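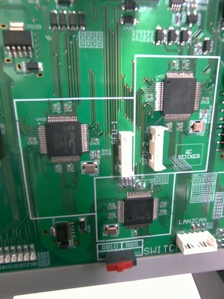 Khrystyna-Mariia Harasym asked at the last members' meeting whether the Brestside electronics room would go on accepting boards that arrive without their paperwork, as a good many of them do. The management group has considered the point and has agreed that it will. A board with no drawing and no parts list may still be used for teaching, provided that it is entered in the register on the day it is received and given a shelf number before any work is done on it.

The register now stands at 106 entries. Members are asked to copy printed markings exactly as they appear, including connector labels and any lettering on the chips, and to leave a space where a marking cannot be read. Guesses entered in earlier years have caused difficulty, and Baptiste Marchal is working through the older pages to remove them. He would be glad to hear from anyone who remembers where the boards on the Piątek shelf came from.

Cable assemblies are to be treated in the same way as boards. A connector with its wires still attached is of more use to a learner than one that has been cut off short, and members stripping out old equipment are requested to leave at least 200 millimetres of wire wherever the casing allows. Metal panel connectors should be kept with their fixing screws, in a labelled bag.

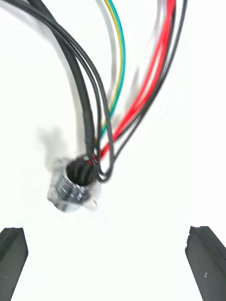 May a wire be shortened if its end is damaged? Members may trim the damaged part only, and should write the new length on the tag. Where several wires run into one connector and only one of them is damaged, the whole assembly should be passed to the bench lead, who will decide whether to trim them all to match.

The rules for the bench itself are unchanged. Boards are to be kept on a tray or base plate whenever they are on the table, and are to be lifted by the tray. Loose wires should be laid to one side of the work and kept clear of the table edge. Capacitors must be treated as charged until they have been tested, even when a board has been on the shelf for years. The meter kept for this purpose does not leave the room.

Some boards come with their cables still plugged in.

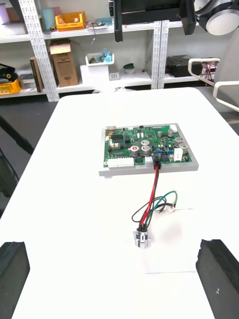
These should be left connected until the position of every plug has been written down, with the colour of each wire beside it. A sketch is acceptable. Once the record has been made, the cables may be unplugged and stored with the board under the same shelf number. They should not be put in the general cable drawers, where more than 2,000 leads are already held and where a particular one is seldom found again.

Bench places for the January session are limited to 5, and requests should be made in writing to the Brestside office. Members who attend the Trurnlow repair evenings need not repeat the safety talk but should bring their signed card.

Filed under: Workshops and Facilities

Related items
Trurnlow repair evenings: revised opening hours
Drukness store: collection of surplus shelving
How to label a cable so that others can read it
Notes from the members' meeting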